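Refurbished desktops: questions we keep getting
Maltcombe Buyers' Page, updated 14 Dec 2018

What does "refurbished" mean?
Whatever the seller wants it to mean. We read 198 listings before writing this page, and plenty used the word with no explanation at all. One shop's refurb has new memory and a fresh drive. Another's got a wipe with a cloth.

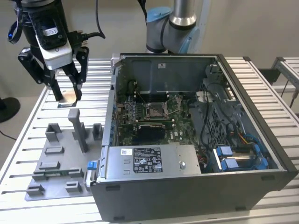
So ask for a list of what was replaced, in writing. If the answer is "fully tested," ask which tests. A decent shop will tell you.

Is a 5-star grade worth anything?
Proltari grades its own machines, and so does Testorura. I'd trust a grade more if the seller ever handed out a low one.

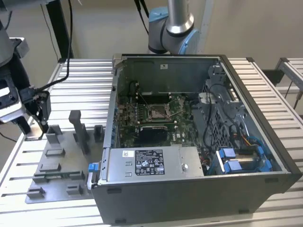

A reader in Lockwood disagrees: the grades were fair on both towers I bought, scratches and all, and I'd use them again. My only gripe was the shipping.

Fine, but scratches are easy to grade. Wear on a hard drive isn't, and the grade rarely covers it.
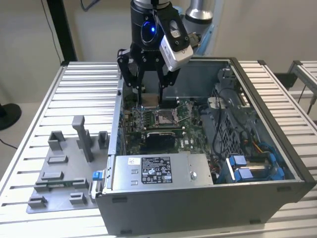 How long should the warranty be?
Ask for a year. Plenty of sellers offer 90 days and charge extra for the rest. Check who pays return postage too — a tower is heavy.

Are the "up to 20% faster" claims true?
Faster than what? Without the old machine named, that number tells you nothing. Skip it and look up the processor model yourself.

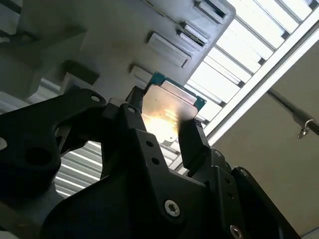 Another reader wrote in February that the model on the listing and the one in the box didn't match, and that the shop called it an "equivalent upgrade."

Send it back in that case. Keep the listing page saved, with the date showing, until the return window closes.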